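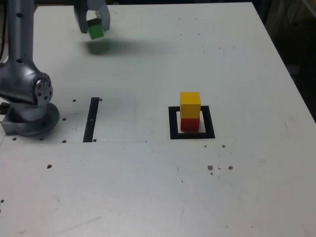
Pauline Penrose @ppenrose
28 Jun 2024

Block stacking notes, since a few of you asked what I use at the Ritcombe table.

Small cubes, plain colours, no letters or pictures on them. Red at the bottom, yellow on top of it, green last. Same order every time.

The square is black tape, stuck straight on to the white top. Thick tape. The thin stuff I had in January lifted at the corners and I was forever pressing it back down.

Anything built outside the square doesn't count. Chia-jung Tsang wanted the square smaller. I've left it as it is.

Line the edges up before you let go. If yellow overhangs red by much, green will make it worse.

Two cubes is easy. 3 is where people start rushing. My best is 7 and I haven't got near it again.

White tabletop marks badly, by the way. Damp cloth, then a dry one, and keep off the tape.

Will do the taller stacks next. Need more cubes first, I only have the one yellow.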